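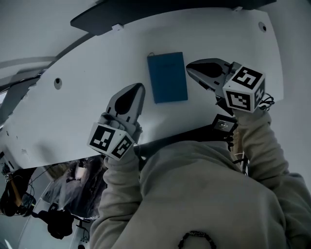
Lerville Oral History Project
Second progress report to the Hiebert Fund
2022-09-28
Prepared by Tariq Kazmi, project coordinator

Where we are

The grant agreement promised interviews with former employees of the Brakdale cannery, transcribed, indexed and open to the public by next spring. We have recorded 21 so far. Two more people have agreed and then gone to Arizona, and we expect them back when the weather there stops being better than ours.

The recordings run from 40 minutes to just over three hours. The long one is a former shift supervisor who was asked to say his name for the sound check and took it from there. It is the best thing we have. He covers the 1974 strike, the peach line, the smell, and the romantic history of the loading dock in more detail than our release form was written to handle. We have since rewritten the release form.

Transcription

Slower than planned. The application assumed that one hour of tape would take four hours to type up. I wrote that figure myself and would like to withdraw it. The real number is closer to seven, and higher when the interview takes place in a kitchen with a parakeet. Twelve transcripts are finished and checked by the people interviewed, most of whom sent back small corrections. One sent back a new ending.

We tried automatic transcription in May. It gave us "the cannery" as "the canary" all the way through, which made for a more exciting labor dispute than the one that took place. We now use it for a rough first pass and fix it by hand.

Photographs and papers

The call for family photographs went out in the water bill. We received 169 items, of which 88 show the cannery or people who worked there. The rest show Lerville in general, several dogs, and a very nice boat. Everything has been scanned and the originals returned, apart from one envelope that came with no name on it. We would love to hear from whoever owns the boat.

The payroll ledgers we described in the application as "held locally" are held locally by a man who does not wish to lend them. Talks continue. He has let us look at one volume on his porch.

Public events

The listening evening at the Jino Theater was well attended, partly on account of the rain. We played six clips and left time for questions, most of which were answers. Two people in the audience have since been interviewed, and an old disagreement about who shut off the steam whistle on the last day has been reopened.

Money

Spending is under budget on travel and over on transcription, for the reasons given above. We ask permission to move the unspent travel money across. The total does not change. The line for "refreshments" was used in full and we have nothing to add on that subject.

Next six months

Finish the remaining transcripts. Record the Arizona pair. Put the first ten interviews online with an index that a normal person can use, which means testing it on somebody other than me. Get a second volume of the ledgers as far as the porch, and if possible indoors.

The revised budget sheet and the list of completed interviews are attached.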